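Category: Textbooks > Small Business and Trades > Chapter Openers

CHAPTER 2
Locks, Keys, and Who Gets In

By the end of this chapter you will be able to explain how a pin tumbler lock works, choose a keying plan for a small building, and set up a key record that a stranger could pick up and use. No tools are needed until the bench work in Chapter 3, so settle in and enjoy the reading!
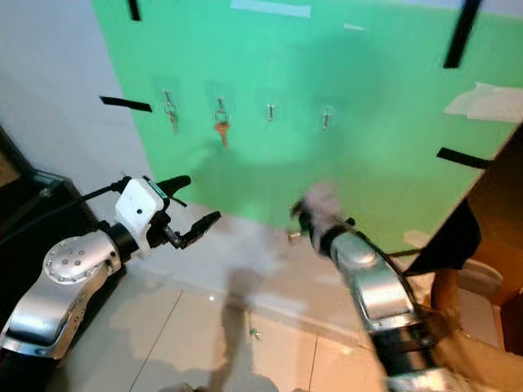
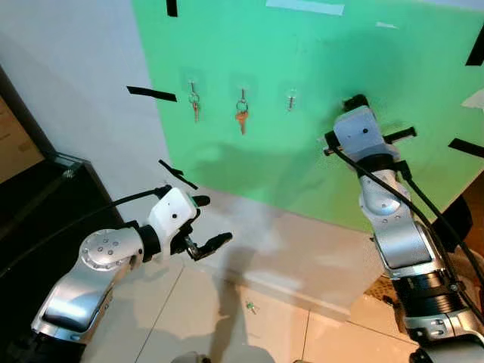
A key is a tiny piece of stored information, and I still find that wonderful after all my years of teaching this course. The cuts along the blade are a list of heights. Push the blade into the right lock and every pin inside rises to the one level where the plug is free to turn; push it into the wrong lock and at least one pin sits too high or too low, and the plug stays where it is. The color of the metal has no say in the matter. Look at the keys hanging on the green board: one is a much stronger orange than its neighbor, and a beginner will often guess that the brighter key is newer, or stronger, or made for a better door. You can't tell any of that from color. Brass is a common choice for keys (it cuts cleanly and is kind to the pins), nickel plating over brass gives a silver look, and a shop may stock both finishes in the same blank. What opens the door is the row of cuts, and the cuts are what you will learn to read.

We start with the lock itself. The basic pin tumbler design has a fixed outer body, called the shell, and a round part inside it that turns, called the plug. Small holes run through both. Each hole holds a spring, a driver pin, and a key pin, stacked in that order from the top. With no key in place, the springs push the driver pins down so that they lie across the gap between shell and plug, and the plug can't rotate. The gap has a name you will hear every day in the trade: the shear line. Get every stack to part right at the shear line and the lock opens. There is the whole secret, and you can explain it to a curious eight-year-old with a pencil and a napkin. Please try it!

From one lock we move to many. Imagine the Fullwood Building, a small block of offices above a row of shops, with 60 doors. If every door has its own key and nothing else, the person who looks after the building has to carry a ring the size of a grapefruit. If every door shares a single key, one lost key means 60 locks to change. Real buildings live somewhere between those two, and finding the right spot is the most interesting puzzle in this book. You will meet three terms right away:

Keyed different: each lock has its own key.
Keyed alike: a group of locks shares one key.
Master keyed: each lock has its own key, and one more key opens the whole group.

Master keying works by adding an extra thin pin, a master wafer, to some of the stacks. Now those stacks can part at two heights instead of one. It's a lovely trick, and it has a cost. Every extra parting point is another height that will work, so a lock that once answered to a single key may now answer to several, including some that were never meant to exist. We'll count them together in Section 2.4, and the numbers grow faster than most students expect.

Then there is the paperwork. I know, I know. But stay with me, for this is where small businesses get into real trouble. Take the case of Fontes, a bakery with two locations and a storeroom. The owners had good locks, fitted well, and no record at all of who had been given a key. When a manager left in September, they could not say whether three copies were out or nine. The locks were doing their job perfectly and the bakery still had to rekey everything. The fix is a plain sheet with five columns: key code, person, date out, date back, initials. My former student Jiahui Shen set up such a sheet for the Beverska warehouse, gave each key a stamped code that said nothing about which door it fit, and handled her first lost key in a single afternoon. Key 3149 was missing, the sheet showed the one lock it opened, and that lock was rekeyed. Compare that with the bakery and you'll see why I get excited about a sheet of paper.

A word about codes. Never stamp an address or a room name on a key. Use a number that means something only when you have the record in front of you, and keep the record away from the keys. In the exercises we use the Vikex system, a simple coding plan made up of a letter for the group and a number for the door.

Before you read on

Take out your own keys and lay them flat on a table. Find two that fit locks of the same make and compare the cuts from the shoulder to the tip. Where do they match? Where do they differ, and by how much? Sketch both in your notebook at twice their real size. Keep the page, as you'll measure the same keys with a gauge in Section 2.2.

2.1 Inside the Cylinder begins on the next page.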